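Ticket: Final pay not releasing for separated employees
Product: Amholm Payroll
Client: Brendley (130 employees, 2 locations)
Opened: October 23, 2026
Priority: High

Client reports that final paychecks are stuck in "Pending review" after a termination is entered. 18 records affected, all from the Sowerby location. State law sets a short deadline for final pay after an involuntary separation, so they need these out today.

Checked so far:
Termination dates are filled in on all records. Reason codes are present. Accrued vacation payout calculates correctly when run by hand.

Found that the Sowerby location was moved to a new pay group in August. The new group has no default final pay rule - the old one did. Without a rule the system holds the check and sends no alert.

Workaround: open the employee record, go to Separation, set Final Pay Rule to "Immediate" and save. Tested on one record and the check released in around 200 seconds.

Client is applying this to the rest. Voluntary resignations should be set to "Next regular payday" unless their policy says otherwise.
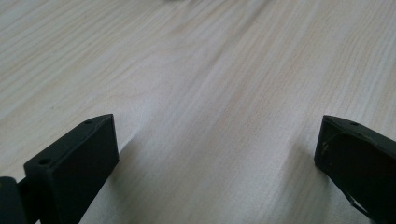 Still open: the missing alert. Passed to the Anov integration team. Leave this ticket open until they reply.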